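Print | E-mail
3 min read

Toledo's block swap is back. Bigger this time. Karthik Akanda started it in January with 2 folding tables and a borrowed garage – now 30 households are signed up, and the street closes at noon so people can wander.

Rules are short. Bring what you'd give a neighbor. Take what you'll use. No cash, no price tags. Leftovers go to the Pledura Street pantry that same evening, no sorting required, althought boxes with labels help alot.

Akanda wants a seed table too. Tomatoes mostly, some beans. "People kept asking," he says. Fine by us.
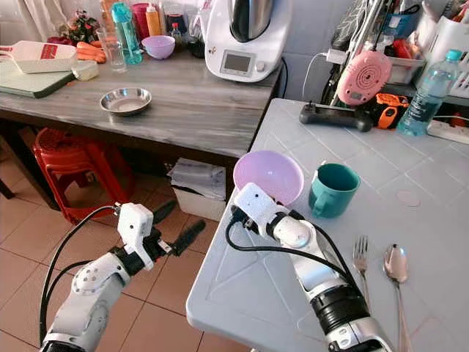
Do you have to live on the block to come? Anyone in town is welcome, but tables go to residents first.

Sign-up sheet is at Clendeo Hardware, by the register. 14 spots left.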